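"They asked my grandfather for one signature"

A conversation about small towns, permission and the habit of waiting

Antonina Hutsuliak was 19 when she left Soviet Ukraine with her parents, and she still keeps her first American library card in her wallet. She does not keep it from nostalgia. "It was the first paper in my life that I got without explaining who my father is," she told me. "The woman wrote my name, she spelled it wrong, and she gave me the card. I waited for the next question and there was no next question."

I met her at her kitchen table in Wastwood, a town of 2502 people, where she has lived for most of her adult years and where she served two terms on the township board. I came to this country much later than she did, from another part of the former bloc, and my English is still the English of a person who learned from grammar books. Maybe for this reason we understood each other quickly. When I could not find a word, she usually knew which one I was missing.

I wanted to speak with her about local government. Many people who escaped a totalitarian state write about presidents, courts and the Constitution. She prefers to speak about ditches, school roofs and who has the key to the meeting hall.

"In my grandfather's village there was also a council," she said. "It had a table with a red cloth and it had minutes. Everything was voted, and everything was voted by all. If you read only the papers, you would think it was the most democratic place on earth. But the list of decisions came from the district, typed already, with an empty place for the date."

Her grandfather kept bees. One July he was asked to sign a statement that the collective farm had taken his hives at his own request. He was not threatened, at least not with words. The chairman, who had been his classmate, put the paper on the table and went outside to smoke.

"He signed," she said. "I was told this story many times as a child, and always very quietly, with the radio on. They asked my grandfather for one signature and he gave it. After that he never argued with anyone, even about the price of a chicken. I think this is what such a system wants from you. The hives are not so important to them."

I asked if she was afraid when she stood for election the first time. She laughed at me a little. She was afraid of the doors, she said. She had to knock at the houses of people she did not know, and in her memory only one kind of person knocks at a stranger's door in the evening. Her husband, whose family name is Oláh and whose parents ran from Hungary in 1956, walked with her for the first week and stood at the end of each driveway.

She won that first election with 1101 votes. The total number of ballots was 2194, so it was a majority, but a thin one. The man who lost came to her house the next morning and brought her a folder with the drainage maps.

"I did not understand what he wanted," she told me. "I thought there must be a second meaning. I did not sleep that night. Later he explained me that the north road floods every spring and I will need the maps. He disagreed with me about almost everything until the end of his life, and we had coffee every month."

It would be easy to make from this a very sweet story about America, and Mrs. Hutsuliak does not like sweet stories. When I said something in this direction she put down her cup and began to list for me what worries her. She spoke for a long time about Drakden, the neighboring township, which gave up its own road department in exchange for a state grant. The grant came with conditions, and the conditions grew. Now, she said, the people in Drakden must send a form to the capital before they can replace a culvert.

"Nobody was arrested, of course. I am not saying it is the same. My children get angry when I compare, and they are partly right. But I know the feeling of it. You see a hole in the road, you have a shovel and you have gravel, and you wait for a letter. After some years you stop seeing the hole."

I asked her whether a higher level of government is not sometimes necessary. A small board can be wrong, or it can be unjust to people who have few friends in the town. She agreed faster than I expected.

"Yes, and I was on this board, so I know how stupid we could be. We once delayed the school roof because two families had a quarrel about a fence. For this you need the county, and the state, and a judge who does not know any of us. I like that there are many floors in the house. My problem begins when every stair goes only to one room."
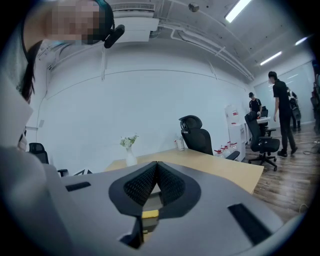
She returned then to the question of money, which she thinks is the real subject under all the others. A township that raises its own money, she said, will have angry meetings, and she considers an angry meeting a healthy thing. When the money arrives from far away, people stay at home. She remembers a budget evening in Wastwood when a farmer shouted at her for twenty minutes over the cost of road salt. She went home shaking. Her mother, who was living with them at that time, asked what would happen to him now.

"I said, Mama, nothing will happen to him. He will come again in two weeks and shout about something else. She could not believe it. She asked me again at breakfast."

Her own political opinions are not simple to place, and she did not help me to place them. She votes for one party in local matters and often for the other in national ones. She is strict about taxes and also strict about the public library, which she would like to see open in the evenings. Twice she refused to sign a petition that she agreed with, for the reason that the person who carried it would not let her read the second page.

What she misses on both sides, she said, is patience with the slow way of doing things. Young people tell her that the problems are too big for a township. She hears the same from some old people who call themselves conservative and who want one strong man to clean everything quickly.

"They are in a hurry," she said. "I come from a country where the leaders were always in a hurry. Five years in four years. We had very fast decisions, and then for the bread we stood in line."

She is no longer on the board. Her seat went to a younger woman from the Kirnden road, a nurse, whom she did not support and who now calls her with questions about the drainage maps. The folder has been passed on. Mrs. Hutsuliak made copies first - she admitted this with a little shame - and she keeps them in a drawer under the telephone.

Before I left I asked about the bees, if anybody in the family had kept them again. Her son tried it, she said, and he lost them in the second winter. He did not need to ask permission from the township to begin, only to tell the neighbors, and one of them complained at a meeting. It took three meetings to decide how far the hives must stand from the fence.

"I had to leave the room for the vote, because he is my son," she said. "I stood in the corridor and I listened to them arguing through the door."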